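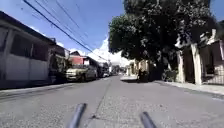

How long does it take to get a sourdough starter going from scratch?

Mine took eleven days before it would lift a loaf. Most instructions say a week, and in a warm kitchen a week might do it. Ours is on the shady side of the house.

2020-04-23

I started this one when the shops ran out of dried yeast. The first jar was plain white flour and tap water. It bubbled hard on day two, went flat on day three and smelled like nail polish by day five, so I tipped it on the compost. The second jar was half wholemeal rye, which Doina Mladenović from my old work suggested by text. Same tap water, left on the bench overnight in an open jug.

The routine that worked: keep a spoonful of the old starter, add 62 grams of flour and the same weight of water, stir, lid on loosely, rubber band around the jar at the level of the mix. I did it after breakfast every day. From day eight I did it after tea as well. On day eleven it had doubled by lunchtime, and a bit of it floated in a glass of water.

I have made 4 loaves so far. The first was a brick. I cut it thin and toasted it, and the rest became breadcrumbs. The second stuck to the tea towel because I had run out of rice flour. The third was good. The fourth was better, with 900 grams of flour split between two tins, and I gave one of them to next door over the fence.

Flour is the hard part now. The supermarket has had self-raising and nothing else for a fortnight, so I walk down to Zeritness, the little grocer, where they bag it up from a big sack behind the counter. One bag per customer. It's a decent walk there and back, and I go early before the queue starts.
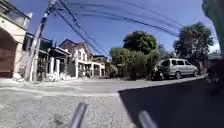 Sun on our street.

A few notes for anyone else starting out. Don't screw the lid down. Soak the dirty spoons straight away, as dried starter sets like glue and blocks the sink. If you are going to skip a few days, put the jar in the fridge and feed it when you get back to it. The grey liquid that collects on top can be stirred in or poured off. I pour it off.

The discard makes reasonable pancakes with an egg and a pinch of bicarb. The crackers I tried were too salty, and that was my measuring.

Next I want to try a fruit loaf, if I can find sultanas. The oven door seal also needs replacing, and the parts place isn't answering its phone, so for now I bake everything ten minutes longer and turn the tin halfway.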